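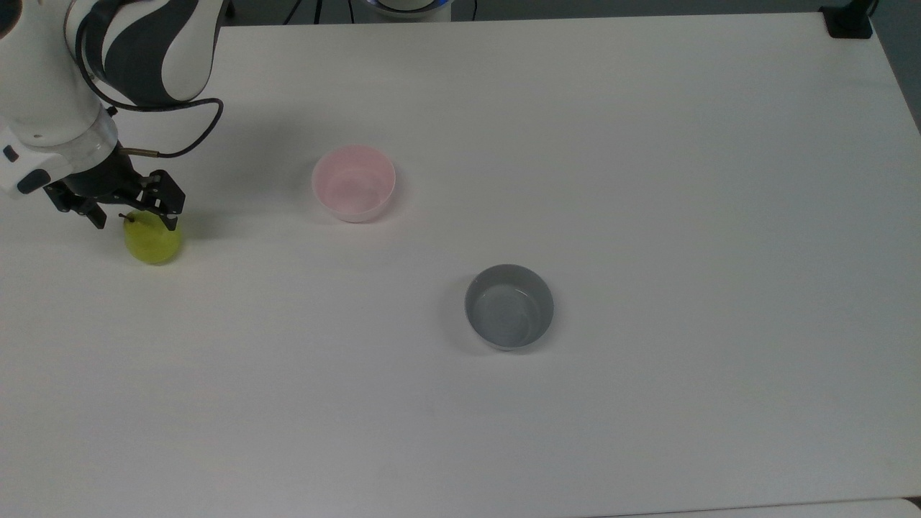 第16期

产品中心 搜索 请输入型号或关键词 热门搜索:夹爪 桌面工作站 备件

Waston 桌面分拣工作站(开放日演示配置)

本页介绍的是九月开放日上演示的那一套配置。单独采购机械臂或夹爪的客户,请看各自的产品页,价格和交期与本页不同。

一、用途

Waston 工作站用于小件物品的抓取和分放,典型对象是水果、小型包装件和手掌大小的零件。工作站放在桌面高度作业,操作人员站着或坐着都可以看到整个台面。它适合做来料试抓、工艺验证、教学和小批量分拣,不适合替代高速流水线。需要每分钟几十件以上节拍的客户,我们会建议改看 Indis 系列。

开放日上用的任务是把梨放到碗里。选梨的原因是它上窄下宽,表面光滑,带梗,两指夹爪夹的位置偏高就容易滑,偏低又会碰到台面。平时客户送来试抓的样品里,这类形状出问题最多。碗用了粉色和灰色两种,操作人员下指令时按颜色指定放到哪一只。

二、开放日演示安排

演示在 Skikida 展示厅进行,周一开放,上午九点半开始,下午四点结束,中午停一个小时。演示由应用工程师 Angeliki Margaritis 主持。每场先讲台面布置和安全范围,再演示抓放,最后留时间给来访者提问和上手。

每场的内容如下:

1. 上电与回零。机械臂从收拢位置运动到待命位置,期间来访者站在地面黄线以外。
2. 示教一个抓取点。工程师拖动机械臂到梨的上方,按下确认,记录位置,再记录碗上方的放置点。
3. 自动运行。梨由工程师随意摆放,系统识别位置后下爪、合爪、抬起、移动、松开。
4. 更换目标。把放置位置从一只碗改到另一只碗,不重新示教抓取点。
5. 来访者上手。可以自己摆放梨,也可以用自带的样品。

自带样品请提前说明材质和重量。玻璃制品、带液体的敞口容器和活物不接受现场试抓。表面有油的零件可以试,但要先擦拭手指垫,试完再擦一次,所以会排在当天最后一场。

三、组成

机械臂:白色外壳,配黑色和灰色部件。开放日用的这台上臂贴了弧形条纹,深灰与白相间,属于外观选项,不影响性能。标准供货为纯白外壳,需要条纹外观的请在订单备注里写明,交期不变。

夹爪:黑色两指平行夹爪,装在腕部下方。手指和支架之间用螺钉连接,更换手指不用拆整个夹爪。线缆从臂外侧绕到夹爪,中间留有余量,接头在工具侧面。走线外置的好处是维修方便,线坏了直接换线,缺点是弯曲处要注意不要挂到台面上的东西。布置台面时,高的物品不要放在线缆一侧。这一点在开放日上有几位来访者问到,我们在后面的常见问题里再写一遍。

台面:白色哑光面板。哑光是为了减少反光对识别的干扰,请不要自行更换成亮面板或者在上面铺塑料膜。夹具安装在台边,可以沿台边移动,移动后需要重新标定。

控制器与软件:控制器独立放置,随机附带操作软件,支持中文和英文界面。任务可以保存,也可以从一台工作站导到另一台。两台工作站之间导入任务时,标定数据不会一起过去,到新机器上必须重新标定。

四、主要参数

供电:单相交流,随机附带电源线
台面长度:1,380 毫米
单次抓取最大重量:1,000 克(含手指垫摩擦损失,详见手册)
夹爪手指数:2
可保存任务数:16
安装方式:台面固定,四脚可调
工作环境:室内,无凝露

关于重量再说明一下。1,000 克指的是形状规则、表面干燥的物体,从台面垂直提起。圆的、滑的、重心偏的物体要打折扣,打多少要看样品,我们不在页面上给统一的数字。请寄样品来试。

五、抓取过程中需要注意的事项

高度。夹爪下到物体两侧时,指尖与台面之间要留间隙。软件里的默认间隙适用于多数水果和包装件,扁的物体需要改小。改小之前先确认台面是平的,四脚没有悬空。

方向。梨这类带梗的物体,默认从正上方下爪。如果物体倒放,识别到的中心会偏,夹起来会转。演示时工程师会故意横放一次,让来访者看偏差有多大,再看修正后的动作。

力度。夹持力分档设置,先从最低档试起。熟透的水果请不要用中档以上,否则表皮会留印。判断方法很简单,夹十次以后放一晚上再看。

光线。工作站不带专用光源,使用室内顶灯即可。光线要均匀,不要让窗户的直射光落在台面上。机械臂自己的影子会落在台面上,识别算法已经考虑了这一点,但如果灯只从一侧照过来,影子会又长又黑,识别率会下降。现场有条件的请拉上窗帘。

容器。碗、盒、托盘都可以作为放置目标。容器的颜色要和台面有区别,白色的碗放在白色台面上识别不稳定。容器之间留出空隙,间隙太小时夹爪张开会碰到旁边的容器。容器不用固定,但轻的塑料碗在松爪时有可能被带动,可以在底下垫防滑垫。

六、安全

机械臂运动时,手不要伸进台面范围。来访者上手环节由工程师先按暂停,确认停稳后再摆放物品,人离开后再恢复运行。急停按钮在控制器上,开放日的每场开始前都会试按一次。

本产品按协作方式设计,碰到阻力会停,但停之前仍然有接触力,不能因此省掉现场的风险评估。戴长围巾、挂绳和松袖口的,请先收好再靠近。儿童由成人带领,可以观看,不参加上手环节。

七、选配

手指垫:硅胶和聚氨酯两种。水果和食品类建议硅胶,零件类建议聚氨酯。两种都是易耗品,建议随机多订一套。

Pandey 快换接头:用于在两种夹爪之间切换。加装后末端会变长,部分高的物体会超出可抓高度,订货前请把最高的样品尺寸告诉我们。

加长线缆:用于控制器需要放在隔壁房间的情况。

培训:一天或两天。一天的课程覆盖上电、标定、示教和日常维护,两天的加上任务编写和故障处理。培训可以在 Skikida 展示厅进行,也可以上门。

八、开放日常见问题

问得最多的是能不能抓别的水果。苹果、橙子、柠檬、猕猴桃都可以。葡萄成串的不行,单粒的可以试。香蕉可以抓,但放到碗里常常搭在碗边上,需要换成浅盘。

线缆会不会挂住物品:正常布置下不会。高的物品请放在线缆另一侧。任务编好以后,第一次运行请用低速走完一遍,看线缆的弯曲有没有扫到东西。

能不能两台一起用:可以,两台工作站各自独立运行,中间用托盘交接。两台臂共用一张台面的方案要单独做,本页的配置不包含。

断电后怎么办:夹爪断电保持当前位置,夹着的东西一般不会掉,但也不保证。恢复供电后需要先回零,再继续任务。

夹爪多久保养一次:每周检查螺钉,每月清洁导轨。手指垫看磨损情况更换,表面发亮就该换了。

没赶上开放日能不能看:可以预约单独演示,同样在 Skikida 展示厅。请带样品来,没有样品也可以用我们准备的。

九、订购与交付

报价包含机械臂、夹爪、台面、控制器、软件和一套硅胶手指垫,不含运输和上门安装。报价单上会列出每一项,不需要的选配可以划掉。台面分两箱发运,收货时请先看箱角有没有压痕,有压痕的当场拍照再签收。

安装需要两个人,半天时间。地面不平的场地请先处理好。控制器旁边要留出散热的空隙,不要塞进封闭的柜子里。

开放日当天试抓过样品的客户,试抓记录保留在 Angeliki Margaritis 处,询价时写上公司名称和样品名称即可调出,不用重新寄样。记录里有夹持力档位、下爪高度和手指垫型号,装机时可以直接录入。

分享 2 评论 16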